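Groltorlow magnetic knife strip, my review after two months
By Nazmiye Dönmez, Feb 16, 2021

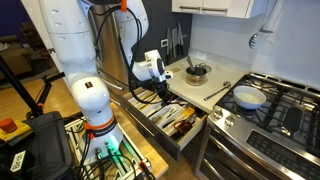

The strip on our dark wall, right of the refrigerator.

I bought this strip in December, when our knife block became too old. Before, I had a cheaper one from Brasovia and the small knives were falling from it, so I was careful this time.

The magnet is strong. My heaviest knife stays with the blade down and does not slide. You must take it off with a little turn of the hand, which my husband needed one week to learn. On a dark wall the silver blades are easy to see, and I like this very much.

Less good are the screws. Four come in the box and they are too short for our wall, I had to buy longer ones. Also the paper with instructions has very small letters.

I would buy it again, but with a lower price for delivery.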